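A thread about going grey on purpose, written by a woman who spent 40 years telling other women not to.

1/ I've coloured hair for a living since I was a Saturday girl in Stirnthorpe. My own went grey at 31. In all that time I don't think a single client knew, because I was in the back room every third week with a bowl of 6.0 and a timer, hiding the evidence.

2/ In January I stopped. No grand reason. I'd run out of my shade, the wholesaler had sent two tubes of something called Frosted Chestnut in its place, and I looked at them and thought, no, I'm tired.

3/ Several of you asked how it's going, so I'm writing it all down, mostly so I can send people a link when they corner me in the chemist's.

4/ First thing. The stripe. Everyone calls it a badger, which is unfair to badgers, who have theirs down the front and look deliberate. Mine began at the parting and by Easter it looked as if someone had run a paint roller over me from behind.

5/ My colleague Archie Cairns has been cutting next to me for years and has opinions. His was that I should have it all stripped out in one go and toned silver, "like the girls online". The girls online are 24 and have somebody holding a ring light.

6/ I let him try a test strand from underneath. Box brown on top of salon brown on top of older salon brown does not lift to silver. It lifts to the colour of a digestive biscuit, then to the colour of a digestive biscuit that's been in tea.

7/ So if you're thinking of doing it at home with a kit: do the strand first. Behind the ear, underneath, where only your optician will see it. Leave it two days before you decide anything. Hair that feels fine when it's coated in conditioner can feel like loft insulation by the weekend.

8/ What worked for me was the boring way. Very fine lightened pieces through the old colour, a few at each visit, so that the line went blurry. It took four visits. Tiina Kinnunen did them all on her late nights and I paid her properly, and I'd like that noted because she has told people I didn't.

9/ Some of you will be told to use a semi-permanent to "blend". Fine, but ask which one. We use Unik at the salon and it fades off quite politely. The Dradus one we tried before it did not fade off. It moved in. I had a client with lilac temples until her daughter's wedding and she has the photos to prove it.

10/ Purple shampoo. I'm begging you. Once a week, if that. It's there to take the yellow out, and if there's no yellow in there it will simply make you purple. I know a retired magistrate who uses it daily and she looks like a very stern hydrangea.

11/ Texture next. People say grey hair is coarse. Some of mine is. Some of it is finer than it's ever been, and one patch at the crown has the character of a garden broom. They all live on the same head and they don't speak to each other.

12/ A bit of light oil on the ends while it's damp, and I mean a bit. Thu Khổng on our front desk follows the Cherkaoui method, which as far as I can tell means putting on what you think you need and then wiping half of it on your arms. Very soft arms, Thu.

13/ Cost, as everyone asks and then pretends they didn't. I added up what I'd have charged a client for my own root touch-ups over the years I have receipts for, and had to go and stand in the yard. What I've saved since January I've spent on earrings and a decent haircut, so call it a draw.

14/ Do get the haircut. Same hair, no shape, new colour, and you look as if you've had bad news. Same hair with a proper edge to it and people ask whether you've been away.

15/ Clothes. I'd been wearing a camel coat for 8 winters and it turned on me overnight. Beige next to grey hair and I disappeared from the collarbones up. Navy's all right. Red is better than all right. I've given the coat to my sister, who is still a brunette, or says she is.

16/ Things people have said to me, in order of how long I thought about them afterwards: "Oh, you're brave." "Is it meant to be like that?" "My mum had hers like that." And from Roland Rowbotham, a regular with very little hair of any colour: "Good for you. I'd have kept mine whatever shade it came in."

17/ Has it been bad for business? Two clients asked to grow theirs out the minute they saw mine. One moved to the place by the station, as she didn't want "a grey lady doing her colour". I mixed that woman's colour for years. She had no idea who she was talking to then either.

18/ Adel Kettani, our rep, came by on 17 October 2023 with a new range of tints and looked at my head as a butcher might look at a vegetarian. He left me a shade card all the same. I've put it under the wobbly leg of the trolley.

19/ Would I go back? Ask me in a photo from the side, in a changing room, under that lighting. The rest of the time, no. I like having the third week free. I read a whole book in September.

20/ If you're halfway through and hating it: wear a scarf, or a hat, or move your parting over by the width of a finger, which hides more than you'd believe. And don't make any decisions after nine at night. That's how fringes happen.

21/ Right, that's me done on hair. Questions underneath, but I'm not diagnosing anyone from a photo taken in a car.

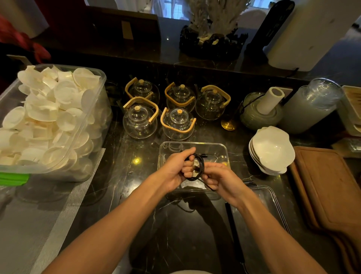

Teapots and cable wrangling. Mine's milk, no sugar.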